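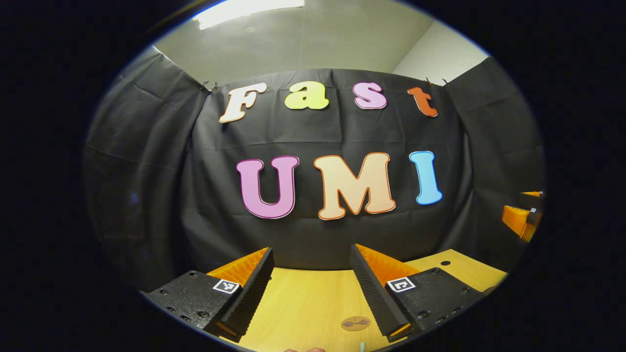

November, notebook, after lunch

Spent most of the morning on the backdrop for the open house table. Man-lok wanted the word "Fast" to go up first so we could judge the size from the doorway, and I think the size is fine. The colors are a different matter! The cream F and the orange-red t read from anywhere, but the pale yellow-green a sits so close to the pink s that I keep wanting to swap one of them for something stronger. Märta Lundgren says leave it alone, it looks friendly. I'll leave it alone (for now).

The F leans a little and the t dips at its end. I like it, Siv doesn't. We agreed to look again tomorrow with fresh eyes before anyone touches the tape.

Creases are my real complaint. The black cloth came out of the Trillero box folded and it shows, lots of horizontal ones plus the faint fold across the middle. Tried smoothing it by hand — no good at all. Veronica has a steamer at home and will bring it in. Letters have to come off before she steams, so whoever is in first, please take them down and keep them flat in the drawer with the card stock, NOT in the bag with the clips.

Table: still undecided between this one and the long one from the Torvik room. I'd stay with this one, the honey color looks warm against the black. The small hole toward the right can go under the flyer stack. The little round brown sticker I'd like to peel, but slowly, I don't want to lift the finish. Siv suggests a hair dryer.

Flyers: 200 ordered, 26 of the old ones left in the cupboard, use those up first. Table needs to be ready by 9.

To do: steamer (Veronica), more tape, ask Märta Fjeld whether she still has the spare sheet of pink.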